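小さな机まわり、収納の見直し広がる Zallura調べ

2023-09-07 生活・住まい

机が狭い、置き場がない。そんな声を受けて、収納用品を扱うZalluraが7日までに、小型の机まわりに関する調べの結果をまとめた。回答は2,511件。うち78%が「使わない時間のパソコンの置き場所に困っている」と答えたという。

多かったのは、閉じたノートパソコンの上に書類を重ねてしまう、という悩み。いざ使うときに書類の山をどかす、どかした先でまた山になる。この繰り返し。春の引っ越しシーズン、4月に机を買い替えた人でも事情はあまり変わらず、「机を広くしても物が増えただけ」との回答も目立った。

そこで同社がすすめるのが、奥の壁ぎわに低い棚をひとつ置くやり方。上の段にパソコン、下の段に紙もの。棚は背板つきの明るい色の木製で、奥行きは浅めでよい。折りたたみのスタンドは使わないときは平らにたたんでおく。飲み物の缶は手前側、パソコンと同じ段には置かないのがコツとのこと。

Vustportにある同社の見本コーナーでは、壁にテラゾー柄、床に大理石柄を合わせた小さな区画でこの置き方を紹介している。黄、黒、淡い青灰、ピンクのかけらが散る柄で、木の棚の色がなじみやすいと担当者。柄ものの壁は物が多く見えると敬遠されがちだが、棚の上をパソコン1台にしぼればすっきりして見えるそうだ。 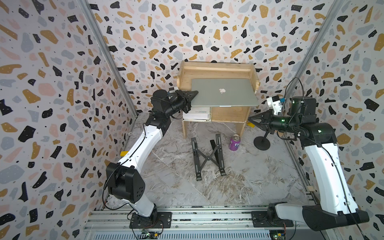

棚の下は「紙だけ」に

下の段に入れるのは書類と冊子だけ、と決めておくのがよいという。ケーブルや小物を一緒に押し込むと、結局は紙を出しずらくなる。積む向きをそろえ、いちばん上にはいま使っているものを。古いものは2週間に一度見直し、要らない分は抜く。抜いた紙をまた机に置かないこと、と担当者は念を押す。

片付けにかかる時間は、慣れれば1回約7分。毎日やる必要はないとのこと。

棚は組み立て式も検討

木工のRamasamyは、同じ考え方の棚を組み立て式で出す方向で準備を進めている。背板を高めにして、パソコンが後ろに落ちにくい形にするという。価格、発売時期はともに未定。色は明るい木目を中心に、濃い色も検討中とのことで、詳細はは決まりしだい発表する。

壁紙のZarnerも見本帳の貸し出しを始めた。テラゾー柄は粒の大きさ違いでそろえ、店頭で棚板の色と見比べられる。狭い部屋では全面に貼らず、机の奥の一面だけ貼る人も多いという。貸し出しはひとり2冊まで、返却は郵送も可。

Vustportの見本コーナーは予約不要、入場無料。駐車場なし。混み合う時間帯は入場を待つ場合あり。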